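Bimanual handovers and the timestamp problem

I've been rewriting the part of our pipeline that decides when a handover begins, and most of the month went into clocks.

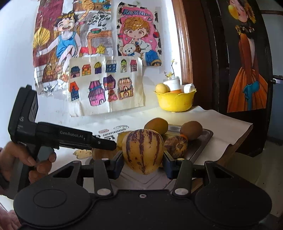
What the segmenter has to do

The recordings come from two hand-held grippers, one in each hand of the same operator or one each for two people. Every gripper has its own wrist camera and its own jaw width reading. The task is simple to state. One gripper holds an object, the other comes in and takes it, the first lets go. The segmenter's job is to cut that into approach, dual contact, and release, and write the boundaries to a file that the training code can read.

Fruit makes up a large share of the set. A pepino melon held upright between the fingers, with the second gripper coming in from the left, is a typical clip for the approach phase. The objects vary a lot in size and stiffness, so a fixed jaw width threshold is useless. A kiwi and a melon close the fingers to very different widths, and a soft fruit keeps giving a little after contact.

The old version used a threshold anyway, one per object class, looked up from a table I maintained by hand. It worked until Aiman Sitompul added a batch of fruit I had no entries for. The lookup fell back to the default and marked dual contact at the first frame of every clip. I found this three days later because the training loss looked too good.

Stop using width, use its derivative

The replacement looks at jaw velocity. When the fingers are closing, the width falls at a fairly steady rate. On contact it falls off sharply, then creeps toward zero. I fit two line segments over a sliding window and score the break between them. If the break is strong and the second slope is small, that's a contact candidate.

The window is 600 ms. I tried shorter ones and got candidates from people's hands relaxing on the trigger. Longer ones smeared quick handovers so that contact and release landed in the same window, and then the solver picked whichever had the bigger residual.

Velocity from a finite difference on raw encoder counts is noisy, so there is a filter in front. I used a Savitzky-Golay filter, second order, applied offline and centered. Do not use a causal filter for this if you don't have to. My first attempt reused the one from the live viewer, and every boundary came out late by the filter delay, which I then spent an afternoon "correcting" with a constant.

The clocks

Each gripper stamps its own data. In theory both are synced to the recording host at session start. In practice the sync happened once, and the clocks drifted for the rest of the session. In the worst session I checked, the two streams were 70 ms apart by the end. At the speed of a brisk handover, that's enough to have the giving hand release before the receiving hand has closed. The object hangs in the air as far as the data is concerned.

Things I tried, in order:

1. Periodic resync from the host. Fine for new sessions, no help for the ones we already had.

2. Cross-correlating the jaw signals. There is no reason for them to correlate outside the contact phase, and they don't.

3. Cross-correlating the motion. During dual contact both grippers are attached to the same object, so they move together. Angular speed from each IMU lines up well there, and angular speed doesn't depend on either sensor's mounting, so no calibration is needed.

The third one is what shipped. For each handover in a session I take the rough contact interval, correlate the two angular speed signals inside it, and keep the lag at the peak. Then a robust line fit through lag against time gives me an offset and a drift rate for the whole session. Individual lags are bad when the operator holds very still, so each point is weighted by the variance of the signal.

There's a circularity here. The rough interval comes from the segmenter, which needs aligned clocks. I run it twice. The second pass moves a few boundaries and a third pass moves none that I could find, so two it is.

Harju, and the file format

Harju is the internal tool that runs all of this. It's a Python package with a command line, a cache directory, and opinions about folder names that I regret. Until this month it wrote corrected timestamps back into the session files. It no longer does. Raw stamps stay raw, the correction goes in a sidecar with the offset, the drift, and the version of the fitter, and the reader applies it on load. Anselmo Bermúdez argued for this last winter and I said it was overkill. Two rewrites of the fitter later, with no clean originals for the oldest sessions, I have come around.

The loader interpolates poses onto a common 50 Hz grid. Positions are linear, rotations are slerp. Jaw width is linear too, except across a contact boundary, where I hold the nearest sample so that the corner isn't rounded off.

Results, such as they are

I hand-labeled 174 handovers with the boundary frames picked from video. Median error for contact is under two frames. Release is worse. People open their fingers slowly when they aren't sure the other hand has it, and there is no clean corner in the width signal to find. I suspect my own labels are inconsistent there as well. Aiman is going to relabel a subset without seeing mine so we have something to compare against.

Known problems: regrasps during dual contact get split into two handovers, and sessions with a single handover can't support a drift fit, so those get an offset only and a warning in the log. The regrasp case probably wants a small state machine on top of the candidates. I have a branch for it that passes its tests and fails on the first real session I gave it.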